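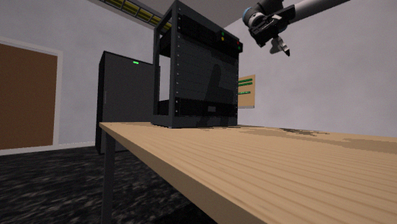 Tall black rack on a wooden table, 3D render.

Kilidwood: lost my save after moving to a new phone, is Jorketico support any use?

Posted by mossy_teapot

Hi everybody, first post here so I hope this is the right section. I've been playing Kilidwood since last October, mostly on the bus and mostly when I should be doing other things, and I'm at level 56 with the whole east grove restored and the little ferry repaired. On Tuesday I moved over to a new phone, installed the game, signed in with the same email I've always used, and it dropped me right back at the burnt mill with the tutorial fox telling me how to pick up sticks. I could have cried.

I still have the old phone and the game opens fine on it, with everything there. Under the profile tab on the old one it says "guest" next to my name, but I know I typed my email in at some point because I get the newsletter. I had a little over 3000 amber saved up for the winter cottage too, some of it paid for. Has anybody gotten their progress across after this, and should I write to Jorketico or keep trying things myself? I've left the old phone on the charger and haven't touched it since.

Dariusz Głowacki

Welcome, and good on you for leaving the old phone alone, that is the best thing you could have done. Your grove is almost certainly fine, so put the kettle on and take this slowly.

What has tripped you up is that the newsletter signup and the game account are separate. When you first start Kilidwood it asks for an email on the same screen as the music settings, and a lot of us (me included, the first time around) took that for making an account. It only puts you on the mailing list. Your real save is a guest save and it lives on the old phone.

On the old phone, open the profile tab and tap the word "guest" itself. It doesn't look like a button but it is one. Choose Link to Yeo, and either make a Yeo login or use one you already have from another Jorketico game. It'll ask whether to keep the local save or the cloud save. Pick local on this phone! Then wait until the acorn next to your name turns green. Mine took 9 minutes and I was sure it had frozen, so go do the dishes or something and leave the screen on.

Once it's green, close the game, go to the new phone, clear the game's data or just uninstall and reinstall, and at the first screen tap the tiny "I've been here before" line under the big Start button. Sign in with Yeo, and this time choose cloud. You should come up wherever you last stood on the old phone.

As for the amber, the earned part travels with the save. The bought part is tied to the app store you paid through, so if you've gone from one kind of phone to the other it may show as zero. That's the point where I would write to support. Have your receipts handy and give them the player code from the bottom of the profile tab. They were slow with me but very kind, and they did put it back in the end - my wife had the same thing happen with her lanterns and got hers back as well.

Please don't delete the game from the old phone until you've walked around on the new one for a day or so.

pip_and_squeak

just reinstall it, worked for me

Dastus

Don't reinstall on the OLD phone, please, in case anyone reads the reply before mine in a hurry. A guest save goes when the app goes.

The steps Dariusz gave are right. One thing I'd add is to update the game on both phones first. I was 2 versions behind on my tablet and the Link to Yeo option wasn't in the menu at all, and I spent a whole evening hunting for it. If the acorn stays gray, try switching from mobile data to wifi.

mossy_teapot

Green acorn! I'm standing on my ferry on the new phone. Earned amber is all there, the paid bit isn't, so I've sent my receipts off this afternoon. Thank you both so much, I would never have thought to tap on "guest".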